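Comavier opens a clothing repair and swap shop in Cikungate

January 2024

Hi everyone, and thanks for reading a press release from a very small business! I've been mending other people's clothes at my kitchen table for years, and I'm thrilled to say Comavier finally has a proper front door. We're in Cikungate, next to the Cocco bakery (yes, the smell comes through the wall, and no, I don't mind one bit).

The idea is pretty simple. You bring in clothes you've stopped wearing, we check them over, and you take home something else or have your old favourite fixed.
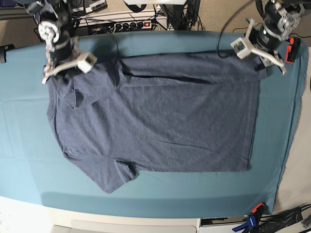 Most of what comes in is everyday stuff: tees, jumpers, school shorts, the odd bridesmaid dress. I love the tees best. A side seam that's let go is a quick job, and a stretched collar can usually be brought back with a bit of patience and a warm iron. Small repairs are done within two days, and bigger ones can take up to 14, depending on how many zippers are in the queue ahead of you.

We ask that everything comes in washed, please, with the pockets emptied. Colour doesn't matter, and neither does the label.

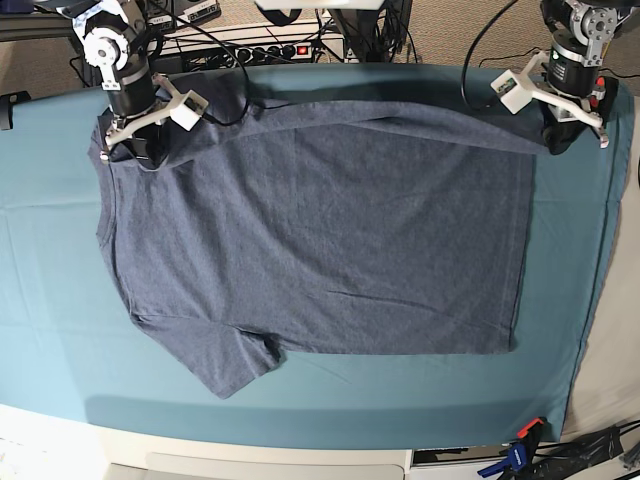 Learn to mend it yourself

I'm also running beginner classes in the back room, with three sessions in the first course. We'll do buttons, hems and darning, and you'll go home with a little kit of needles and thread from our supplier, Vorament. Bring something you're happy to practise on!

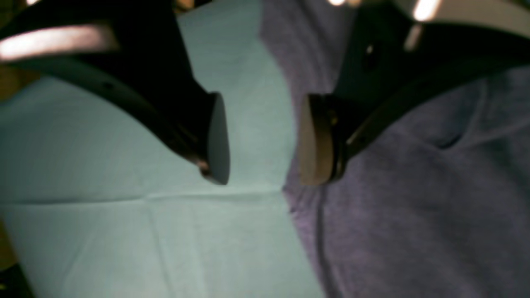 Ottavio Sorrentino

I grew up in a house where my nonna unpicked worn-out coats and turned them into cushion covers, so I guess this was always coming. What I really want is for people to wander in with a ripped sleeve and not feel silly about it. I've seen far worse, and I've worn far worse to weddings.

Swap cards are on sale at the counter now, and class bookings are open too. Our next big swap night is planned for June, when the winter woollies start moving.

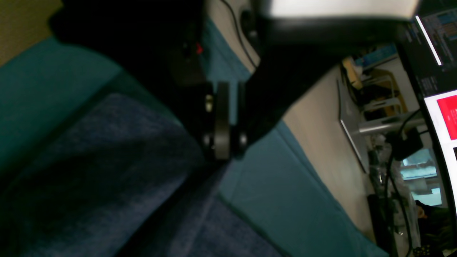 Comavier, Cikungate

Media enquiries: ask for Ottavio at the shop. I'm happy to chat, show you the sewing room and talk your ear off about thread.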